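Nesero Local Goals Program
Progress report to the Ellargate Fund, second half of the grant

Status in short

On track for two of three goals, behind on the third. Money fine. Longer version below, sorry for the rough state of it, the full tables are in the spreadsheet you already have.

Where we are

Quick recap for anyone new on your side. Grant is for turning the global goals into things a town can do and measure. Two towns, Modise and Teltitz. Each one picks its own targets, we help with the picking, the small grants and the counting.

Idea forms closed in November. 2876 came in across both towns, online and paper. Target was 1000. Most of the extra came from Teltitz, where the forms went out with the water bill. We'd do that again. Modise relied on the library and the market and got far fewer, though the forms it got were longer and more thought through.

After taking out repeats and things a town has no power over (interest rates, the price of gas, several about the national team) we had 161 ideas that could go to a public vote. Sorting took five weeks. We had planned two.

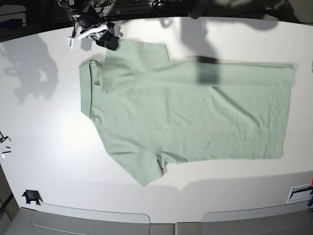
Goal 1: Jobs and training

Done in Teltitz, close to done in Modise. Short courses are running in both towns, evenings mostly. All 100 funded places are filled. Dropout is worst in the first two weeks, then it settles. Bus times are the main complaint — last bus out of Modise leaves before the evening class ends. Have asked the bus company twice. Paying for shared rides in the meantime, small cost, shown under travel.

Bookkeeping course has a waiting list. Welding does not. We may move places between them if you are ok with that, please confirm.

Goal 2: Small grants

First round paid out. Second round opens next month. What changed since the last report:

Application form cut from nine pages to three.
Decisions now in four weeks, was ten.
Groups without a bank account can apply through a partner that has one.
Reporting is one page and receipts. Some groups still send a lot more than that.

The three-page form brought in groups we had never heard from, especially on the east side of Teltitz. Quality of applications about the same as before. A few were turned down for asking for things outside the rules, mainly rent arrears, and we've added a line on that to the guidance.

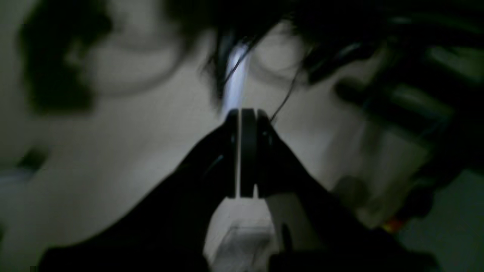 Can unspent grant money be moved to the next round?
Under the current agreement it can, up to the end of the grant period, as long as it stays in the same town. Moving it between Modise and Teltitz needs your written approval first. We are not asking for that now.

Goal 3: Shared measures

This is the one that's behind. The idea was one short set of numbers both towns report every quarter, so people can see if the goals are moving. The towns count differently. Modise counts a household once, Teltitz counts every adult. Unemployed means one thing in one office and something else in the other. We spent most of the summer on definitions and have agreement on seven measures out of twelve.

The remaining five are the hard ones: energy use, unpaid care, food waste, green space, and trust in local services. For trust we want to run a short survey and drop the idea of using complaint numbers, which mostly tell you how easy it is to complain.

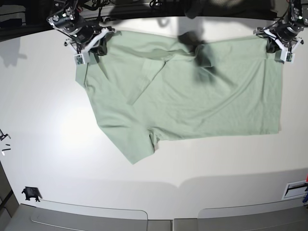 Robot arms with a light green T-shirt held over a white table.

New date for the full set is the end of next quarter. Public page goes up with the seven we have, the rest get added as they are agreed. Both town offices are fine with a partial page, Teltitz asked that it be clearly marked as partial.

Budget

Underspent on events, overspent on translation. Forms needed two more languages then we planned for. The events line covers it with some left over. Staff costs as forecast. No change to the total asked for.

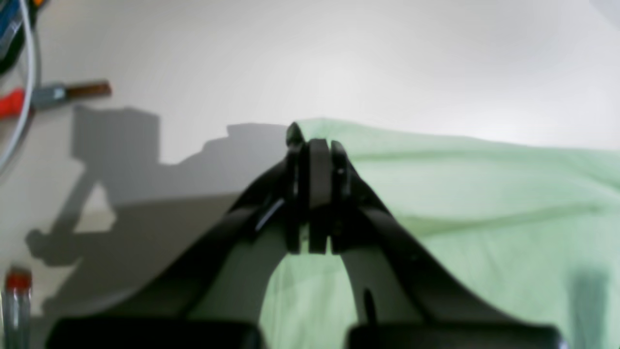
One thing to flag early. The data contract runs out before the last report is due, so either we extend it by two months or do the final numbers in house. Extending is simpler. Quote to follow, it should fit in contingency.

Risks

Local elections in Modise in spring. New council could drop targets the old one signed. We are meeting all the parties running before then.
Sorting took too long this time. Next round we put a word limit on the form and let people pick a topic themselves.
Only one person in Teltitz knows how the old records work. Handover notes started, not finshed.

Needed from you

Ok to move course places from welding to bookkeeping.
Ok to publish the partial page.
A date for the spring visit, mornings are better for both towns.

Next report at the end of the quarter, same format.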